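Harka Regional Archive, Losov
The Archive's autumn guidance on keeping family papers at home is now available at the front desk and by mail. This thread gives the main points. It replaces the leaflet issued under the old opening hours.

The guidance covers letters, certificates, account books, school records, loose photographs and albums. It does not cover film, sound recordings or textiles. A separate sheet on film is being prepared and will be announced on this account.

Residents brought 146 collections to the Archive's advice mornings last year. Most were in fair condition. The most common damage was fading, followed by rust from paper clips and staining from adhesive tape.

Choosing a place. Papers should be kept in a part of the home that is lived in and heated in the ordinary way. Attics and cellars are not suitable. Neither is a cupboard on an outside wall, a shelf above a radiator, or the floor of a garage.

A bedroom closet on an inside wall is a good choice for most homes. Boxes should stand at least a hand's width above the floor. If a pipe runs overhead, please choose another spot.

Humidity. A small dial gauge from a hardware store is accurate enough for home use. If the reading stays above 70 percent for more than a few days, move the boxes and let us know if you would like advice. Bowls of salt or rice placed in the closet are not recommended. 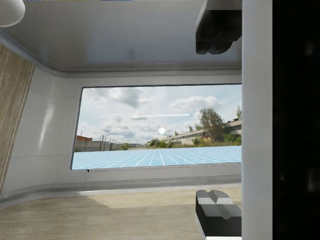

Light damage is permanent, and it adds up over the years. Ink that has faded in a frame will not recover when the frame is put in a drawer. Before hanging a certificate or a wedding photograph, stand in the room at midday and again in late afternoon and note where the light falls. Where a room has white walls and a large window opening in the far wall, like this one, the side walls should not be assumed to be safe, as pale paint sends a good deal of daylight back across the room. A hallway is usually better. The Archive suggests hanging a good copy and storing the original.

Glass sold as "UV filtering" slows fading. It does not stop it. Visible light also does harm, so please treat this glass as an addition to careful placement.

Copies. The reading room scanner is free for residents of Losov and Harka. For letters and certificates, 600 dpi is the setting our staff use and the one we advise at home. Please save a full-size file before making any smaller version to send to relatives.

Keep the files in two places. Write down, on paper, where they are and who in the family can open them. Staff are often asked to help with discs and drives whose contents are known only to someone who has died.

Boxes and folders. Use folders marked acid-free and boxes with lids. A box should be full enough that papers stand upright without slumping, and loose enough that a folder can be lifted out with two fingers. Shoe boxes are acceptable for a short time only.

Please do not laminate anything. Please do not use adhesive tape, including tape sold for mending books. A torn sheet can be kept in its own folder until it can be looked at.

Paper clips, pins and rubber bands should be taken off if they come away easily. If a clip has rusted onto the sheet, leave it in place and bring the item to us.

Labeling. Write names on the folder, in soft pencil. Where a name must go on the back of a photograph, use pencil lightly along the edge. Full names are best. "Grandmother at the lake" will mean little to the next person who opens the box.

Svetozár Paulík of our conservation workshop asks that we add a word about albums with sticky pages. Do not pull the photographs out, even where a corner has lifted. Photograph each page as it is, store the album flat, and book an advice morning.

Moldy papers. Put the affected items in a paper bag, keep them apart from the rest, and call before you visit. They cannot be opened in the reading room. We have a separate entrance for this purpose on the courtyard side.

Worked example. The guidance includes four pages on the Dhanial family papers, given to the Archive last spring: letters, a shop ledger and one album. The family agreed that we may show how the papers arrived and how they were rehoused. We thank them.

Advice mornings resume in November at 9 a.m. in the ground floor meeting room. Each session has 12 places, and each household may bring one box. Booking is by phone or at the desk. Staff do not give valuations.

Residents who cannot travel may ask for a home visit. These are arranged by Titilayo Shehu, head of public services, and are limited to the district. Please allow several weeks for a reply.

The printed guidance is free. A large-print edition is available on request. Schools and parish offices may order multiple copies from the desk.

Correction to an earlier post: the sheet on film will be published jointly with the Ludulus reading group, which is also preparing a short list of terms. The Archive remains the contact for all questions.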